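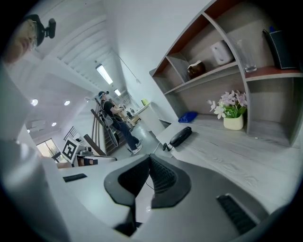

Fahad Qureshi
Responsable de captura de datos, Wokus

Compartido 4 veces · 3 comentarios

4. Captura de demostraciones con pinza de mano

Esta sección cubre la preparación del puesto, el arranque de la sesión y la grabación de demostraciones con la pinza Grevutier y el programa de registro Kelmendi. Se supone que el equipo ya está montado y que los operadores tienen cuenta de usuario. El montaje de los marcadores se trata en la sección 3; la revisión y el etiquetado, en la sección 5.

4.1 Antes de empezar

Cada operador trabaja con un visor con cámara y las herramientas de mano que indique el plan de la sesión. Varios operadores pueden grabar en la misma sala si cada uno tiene asignado un identificador distinto en Kelmendi. Dos equipos con el mismo identificador escriben en la misma carpeta y los episodios quedan mezclados; no existe ninguna herramienta para separarlos después.

1. Encienda el puesto de registro y espere a que Kelmendi muestre la lista de dispositivos.
2. Conecte el cable de datos de la pinza. El conector tiene una sola posición; no lo fuerce.
3. Compruebe que las almohadillas de los dedos están limpias y bien asentadas. Una almohadilla girada modifica la apertura medida y obliga a repetir el calibrado.
4. Colóquese el visor y ajuste la cinta posterior. El soporte de la cámara debe quedar firme al inclinar la cabeza hacia la mesa.
5. Abra y cierre la pinza varias veces sin objeto. El valor de apertura en pantalla debe volver a cero en cada cierre.
6. Limpie la lente de la pinza con un paño seco.

NOTA. El cuerpo de la pinza ocupa siempre la parte inferior de su propia imagen. Es normal y el preprocesado lo tiene en cuenta. No desplace la cámara para evitarlo.

PRECAUCIÓN. No sostenga la pinza por los dedos ni la apoye sobre ellos. Entre tomas, déjela de lado sobre una superficie plana.

4.2 Preparación de la sala

La iluminación debe mantenerse constante durante toda la sesión. Si la sala tiene ventanas, anote en el campo «luz» si entra luz natural. No es necesario bajar las persianas, salvo que el plan lo pida, pero el estado inicial no se cambia a mitad de un bloque.

Los objetos se colocan según la ficha de tarea. La posición inicial se varía entre episodios dentro de los límites de la ficha. Un conjunto en el que la taza parte siempre del mismo punto enseña al modelo ese punto y poco más. En las pruebas de mayo en Wamdale se descartó un bloque completo por este motivo.

Los objetos que no intervienen en la tarea pueden permanecer en la mesa y en los estantes. Se tratan como fondo y no se retiran ni se ordenan entre episodios, a menos que

a) tapen el objeto de la tarea desde la cámara de la pinza;
b) puedan caerse al pasar el brazo;
c) muestren datos personales legibles. 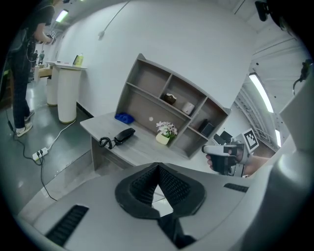

En los tres casos, el cambio se hace con el registro detenido y se anota en el campo «fondo». Si el cambio se hace durante un episodio, este se marca como no válido aunque la tarea se haya completado.

Las demás personas pueden circular por la sala. Quien espera su turno no debe pasar la mano por delante de los marcadores del compañero ni dejar su propia herramienta, con el cubo a la vista, en la zona de trabajo de otro. El seguimiento distingue los marcadores por su patrón, pero una pinza parada dentro del campo visual produce una trayectoria adicional que habrá que borrar a mano.

4.3 Calibrado de inicio de sesión

Se realiza una vez por operador y sesión. Se repite tras cualquier golpe, cambio de almohadilla o ajuste del visor.

1. Sitúese frente al tablero de referencia, con el tablero completo dentro de la imagen.
2. Pulse «Calibrar» y mantenga la cabeza quieta hasta oír el aviso.
3. Levante la mano derecha hasta que el visor detecte su marcador. Repita con la izquierda.
4. Acerque las dos manos y sepárelas lentamente. Las trayectorias en pantalla deben ser continuas.
5. Guarde el resultado. Si el error aparece en rojo, vuelva al paso 1.

Si el calibrado falla 2 veces seguidas, revise la fijación de los cubos antes de intentarlo de nuevo. El fallo más frecuente es una abrazadera floja. El segundo es un reflejo sobre la cara impresa; gire el cuerpo hasta que desaparezca.

4.4 Postura y recorrido de cables

Puede trabajarse de pie o sentado. La postura se elige al inicio del bloque y se conserva hasta el final. 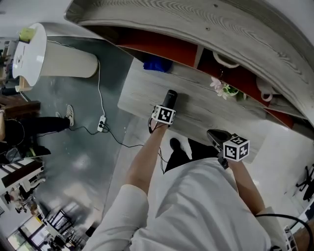
La orientación de los marcadores condiciona el seguimiento más que la distancia a la cámara. Mantenga las muñecas de forma que los dedos no cubran el patrón y que cada cubo ofrezca al menos una cara completa al visor. Con las manos por encima del tablero, una herramienta en cada una, la referencia es la siguiente: en la derecha, el puño cilíndrico queda vertical y el cubo va sujeto justo por debajo; en la izquierda, el cubo montado en la pinza presenta dos caras, con la mordaza en ángulo. Si al alcanzar el fondo de la mesa se pierde un cubo, adelante el torso en lugar de girar la muñeca.

PRECAUCIÓN. Los cables que cruzan el suelo hasta la regleta son un riesgo de tropiezo. Antes de cada bloque, compruebe por dónde pasan y deje holgura suficiente para extender el brazo. No pise los cables ni coloque encima las ruedas de la silla.

NOTA. Las mangas anchas pueden ocultar el marcador al levantar el brazo. Recójalas si la vista previa muestra cortes.

4.5 Grabación de un episodio

1. Seleccione la ficha de tarea y confirme el identificador de operador.
2. Lleve ambas manos a la posición de reposo.
3. Pulse «Grabar» y espere la señal sonora.
4. Ejecute la tarea a velocidad normal, sin pausas añadidas.
5. Vuelva a la posición de reposo y pulse «Detener».
6. Marque el episodio como válido, fallido o dudoso.

Los episodios fallidos se conservan. No los borre ni los repita sobre el mismo número: se utilizan para entrenar el detector de errores. Se consideran dudosos aquellos en los que el objeto resbala y se recupera, o en los que la otra mano interviene sin que la ficha lo prevea.

El objetivo por tarea es de 2000 episodios válidos, repartidos entre todos los operadores. Kelmendi cierra la ficha al alcanzarlo y pasa a la siguiente.

4.6 Cierre

1. Detenga el registro y espere a que termine la copia. No desconecte la pinza antes.
2. Quítese el visor sujetándolo por la cinta, nunca por el brazo de la cámara.
3. Desconecte los cables tirando del conector.
4. Anote las incidencias en la hoja de sesión, con el número de episodio.

Si la copia se interrumpe, vuelva a conectar el mismo equipo al mismo puesto y seleccione «Reanudar». Los episodios pendientes permanecen en la memoria de la pinza hasta que Kelmendi confirma la transferencia.

3 comentarios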